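Rides > People > Darnell Zamora and the Skitton Slow Roll

I met Darnell Zamora at the bottom of the Dawber Trail, where he was pumping up a tire that belonged to a kid he'd never seen before. That's pretty much how he spends the first part of every Slow Roll, the evening ride he leads out of Skitton from June until it gets too dark after supper. I'd ridden it twice before I got up the nerve to ask for an interview (I'm shy, he isn't).

"I wanted a ride my mother would come on," he told me. "She had this old Meson three-speed in the garage and she said everybody out there went too fast. So I said fine, we'll go your speed."

Her speed is slow! The loop is only 5 miles, down the trail, over the footbridge and back along Drondine Avenue, and there are 2 stops on the way. I asked if people ever get bored and he laughed at me.

"They're talking the whole time. I've had folks miss the turn at the bridge and keep going, still talking. I had to chase them." 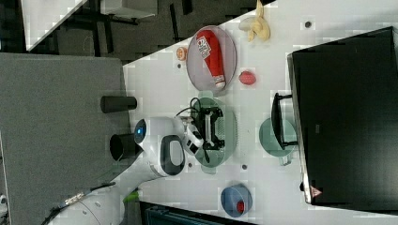
Green plate, gray plate, red squeeze bottle.

The ride always ends with food, and everyone brings something. Darnell does the beans and won't say what's in them. I asked three different ways and got "beans" every time.

What he did want to talk about was Drondine Avenue. He'd like a painted bike lane there, and over the summer he carried a clipboard on the back of his bike and came home with 811 signatures. The city hasn't given him an answer yet.

"I'm not mad about it," he said. "I just ride over there and ask again. They know my bell by now."

Kids under 12 need a grown-up along, and helmets are a must for everybody — Darnell keeps up to 4 spares in his trailer. You'll want lights too, front and back. Meet by the water fountain at the Dawber trailhead, and if your tire's a little soft, well, you know who to look for.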